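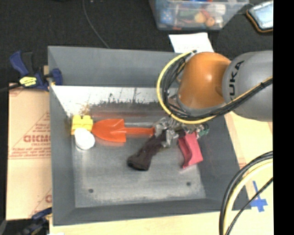
Gripper over the test bin, with the shovel, the block and a few other items on the floor of it.

How to compare two grippers with a bin of odds and ends

Friday, July 24, 2026

I love a good gripper comparison, and I think more people should run their own! Spec sheets will give you stroke and force to the decimal, but they won't tell you how a set of fingers copes with a limp bit of fabric lying next to a toy shovel. A metal bin, a box of cheap items and a free afternoon or two will get you a long way. This is the routine I use, written for a KUKA arm, though you can follow it with pretty much any arm that takes a standard tool flange.

The two grippers in my last round were the Zeten, a parallel gripper with metal fingers, and the Arnomura, which has softer pads and a wider opening. I ran them through Jaidee, the little scripting tool I use for logging picks. A spreadsheet works just as well if you're happy to type.

What you'll need

An arm with a tool changer, or patience and a hex key
Both grippers, with their cables
A rigid bin with sloping walls
Two or more bar clamps
A box of mixed items, hard and soft
Painter's tape and a marker
A camera that can stay put for the whole test

Step 1: Fix the bin down

Clamp it. I mean it! A bin that creeps a few millimetres every time a finger brushes the wall will wreck your results, and you may not notice until the second day. I clamp on the left side of mine, well away from where the arm comes in, and I put tape on the bench near a corner so I can tell at a glance if anything has shifted. Give the bin a firm shove by hand from each side before you go any further.

Bare metal is a fairly mean test surface. It's shiny enough to confuse some depth cameras and slippery enough that smooth things skate away from the fingers. If you want an easier first run, lay a mat in the bottom, then take it out for round two.

Step 2: Choose your items

Pick things that fail in different ways. A toy block with raised bumps on top is nice and square but gives you awkward contact points. Something white and egg-shaped rolls. A shovel has a wide flat blade and a skinny handle, so the grip that suits one end is hopeless at the other. Then add soft stuff: a sock, or a folded piece of cloth. Dark fabric is especially good for finding out how your camera handles low contrast.

Keep the spares in a clear tub behind the bin, out of the arm's reach, so you can see what you've got without digging through it.

Step 3: Sort out the cables

This is the bit I rushed the first time and paid for. The cable bundle needs enough slack to follow the wrist through its full turn, and it needs to be tied back to the arm so the loop doesn't sag into the bin. Jog the wrist slowly to both ends of its travel with the gripper mounted, and watch the loop the entire way. Do it again at the lowest picking height. If the bundle pulls tight or rubs on the bin wall, move the tie and start over.

Do this separately for each gripper. The Arnomura has a stiffer cable than the Zeten and it wanted a bigger loop.

Step 4: Set the same rules for both

Write these down before the first pick, and don't fiddle with them halfway:

Arm speed: 300 mm per second on approach, for both grippers.
Tries per item: 7, then move on.
A pick counts only if the item clears the rim and gets to the drop point.
Dropped on the way counts as a miss.
Two items at once also counts as a miss, even when it looks impressive.

Use the same starting layouts too. I spread the items in a rough row for the easy layout, then let a few overlap for the harder one. Print a photo of each layout and keep it beside the bin for resetting. You'll be very glad of it once you've been at it for an hour.

Step 5: Run the picks

Do a block with one gripper, swap, then do the same block with the other. Alternate which one goes first. My full run came to 468 picks over both grippers, with the log ticking along in Jaidee the whole time, and I'll admit I cheered at a couple of them.

Keep a hand near the stop button for corner picks. Fingers and sloping walls don't get along, and a bad approach angle can put the tip straight into the metal.

Step 6: Read the misses first

The overall score is fun, but the misses are where the good stuff is. Sort them by item, then by where the item was lying. In my run the Zeten was lovely on the block and on the shovel handle, and it could reach right down beside a wall. It pinched fabric well when there was a fold standing up, and slid over it when there wasn't. The Arnomura was the better of the two on the rounded item and much worse in the corners, where its wide fingers ran out of room.

Almost 228 of my picks were on overlapping items, and that's where the two grippers were furthest apart. If you only have time for one layout, make it that one.

Things I'd change

Light the bin from two sides. Glare off the floor cost me several good camera views.
Label every log file with the gripper name before you press start.
Check the clamps at every swap.

I'm planning another round in November with the Tirnmont fingers on the Zeten body, using the same bin and the same rules. If you try this with a suction tool, please post your numbers in the comments. I'd love to see how it handles the sock!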